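Gotness Gripper Project: Slipped Grips and Strap Snags FAQ
Last updated 24th April

We love the hand-held grippers, and we love fabric work even more, but in March the two stopped getting along! These are the things people ask us most since the strap fault turned up.

What does the work look like?
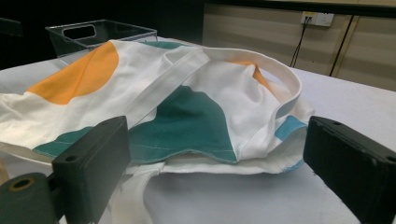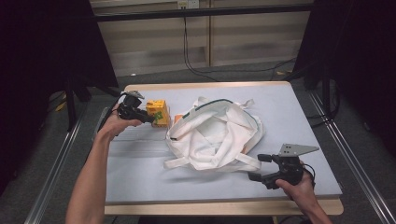
White fabric with straps, and a pair of black grippers to handle it.

So what went wrong?
Straps were getting pinched in the gap behind the finger pads. Out of 366 bag-packing runs, 12 ended with a strap stuck and the bag dragged along with it. Run 229 was the worst: the strap held, the pad didn't, and a screw landed on the table.

Was anyone hurt?
No. One sore thumb, from pulling a strap free by hand. Please don't do that! Put the gripper down, open the fingers all the way, then ease the fabric out.

Is there a fix?
Yes, and we're really excited about it. Vakulenko cut a new pad with a closed back edge (the Zivcombe pad, if you're looking for it in the parts drawer). We've done 100 runs with it so far and had no snags.

Can I keep using the old pads?
For boxes, yes. For anything with a strap, swap them first and check both screws.

Where do I report a snag?
In the Grurnia log, under "Faults". Add the run number and which hand it was.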